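4.2 Grasp selection in the source bin

The second set of trials examined whether the suction policy trained on single objects transfers to a bin in which items rest against the walls. Contact with a wall limits the approach angles open to the arm, and in the first set of trials (Section 4.1) it accounted for most of the rejected candidates. The network and its weights were left unchanged. Only the candidate sampler was altered, so that any difference in outcome can be assigned to sampling alone.

For each attempt the sampler draws 2000 surface points from the segmented point cloud and fits a local plane to each. Points whose fitted plane has a residual above the threshold given in Section 3.3 are dropped. The remaining points are passed to a reachability check, in which the tool, the wrist and a simplified model of the cable bundle are swept along the approach path. The cable model is a chain of capsules fixed to the wrist. It is coarse, but it removes poses in which the cables would press against the bin wall before the cup meets the object. Without it, the arm stopped on a force limit often enough that the trials could not be run unattended.

Candidates that pass are ranked by the predicted seal score, less a penalty for distance from the estimated centre of mass. The penalty weight was set on a separate set of 199 attempts that were not used elsewhere. If no candidate scores above the cut-off, the sampler is run once more with the allowed tilt widened, and the attempt is logged as a refusal if the second pass also fails.

In total 2795 attempts were made, of which the first 1000 used the original sampler and the rest the altered one. Objects were placed by hand in poses taken from a fixed list, and the operator did not know which sampler was active. An attempt was counted as a success if the vacuum reading stayed below the release level from lift to the end of the transfer path. Partial lifts were counted as failures.

The altered sampler gave fewer refusals for boxes leaning on a side wall, and the gain was largest where the upper face of the box was tilted towards the arm. For items lying flat in the middle of the bin there was no clear difference between the two — the original sampler already found enough usable points there. Failures that remained were mostly slow leaks at printed or creased surfaces, which the plane fit does not detect. Higinio Nava labelled the failures and Hsiu-ying Fung checked the labels against the vacuum logs. Cases on which they disagreed were left out of the breakdown by cause but kept in the overall count.

The arm and bin are shown in Figure 4. 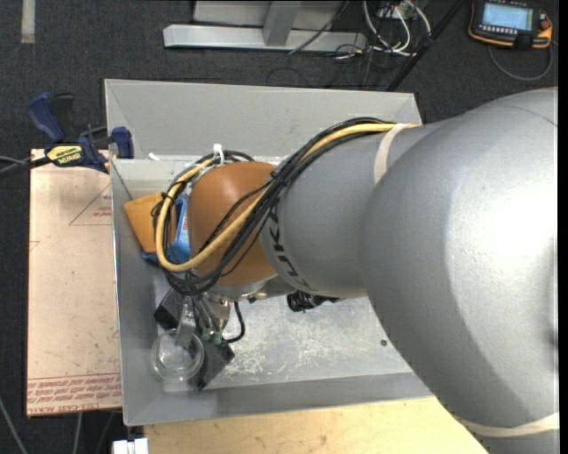
Figure 4. KUKA arm with the gripper lowered into the metal source bin. The transparent cup is at the tip of the metal finger.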